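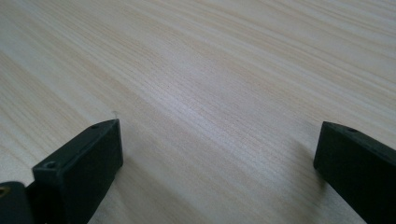
Mandenik Hand-Held Gripper

The Mandenik is a two-finger gripper you carry in one hand to record manipulation tasks for robot training. The camera sits behind the fingers, so footage shows the work from the tool's side. Fingers are matte black with squared tips, and spares are sold in pairs.

In the box
Gripper with fingers fitted
2 spare fingers
Hex key and screws
Carry case

Setup
Mount the camera, run the calibration routine and open and close the fingers fully 5 times. Allow 30 minutes for a first setup – later ones go faster. Plain tabletops are fine, but avoid glossy surfaces under strong light.

Warranty and support
Body 3 years. Fingers are a wear part and are not covered. For bulk orders or custom finger shapes, write to Keisha Iwasaki at the Flusov sales desk.

Ships from Teixeira. Out of stock until August.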